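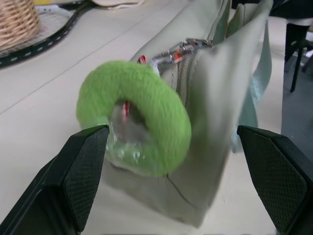 Materials & Making

Why Zippers Fail at the Slider

10 Jun 2022 | 228 shares | 40 comments

Most zippers that come into the Trallcombe repair shop as "broken" have sound teeth. The worn part is the slider, the small metal body that forces the two rows together and wedges them apart again.

A slider has two channels that meet behind a central post. Closing depends on the gap between its top and bottom plates. Each pass removes a little metal from the inner faces, and grit speeds this up. Once the gap opens past a certain point, the teeth leave the slider without locking. The zipper then splits behind the pull, usually at a curve or under load.

Gwenaël Gaillard runs the test bench at Bailly, a hardware maker in Skelteditz. The bench clamps a zipper by its tapes, applies a fixed sideways tension and drives the slider back and forth. Last July he ran a batch of 500 coil zippers of one size, half of them dusted with fine sand. Of the full batch, 494 ended the run with every tooth intact. The sanded half needed new sliders far sooner.

"People replace the whole zipper," Gaillard says. "On a coat that means opening a lining. The slider takes a few minutes."

A worn slider can sometimes be recovered by squeezing the plates with flat pliers, a little at a time, on each side behind the post. Cast zinc bodies tolerate this once or twice before they crack. Stamped brass tolerates more. Painted sliders will lose some finish.

Plating is the other variable. Buler, which supplies sliders to several bag makers, offers a thicker nickel layer as an option. Few buyers order it. It adds cost, and the added thickness narrows the channel, so the mold has to be recut to keep the slider running freely on standard tape.

Replacement sliders are sold by tooth type and size. The size is normally stamped on the back of the old one. Coil and molded sliders of the same number are not interchangeable.

Get new features by email once a month. Unsubscribe at any time.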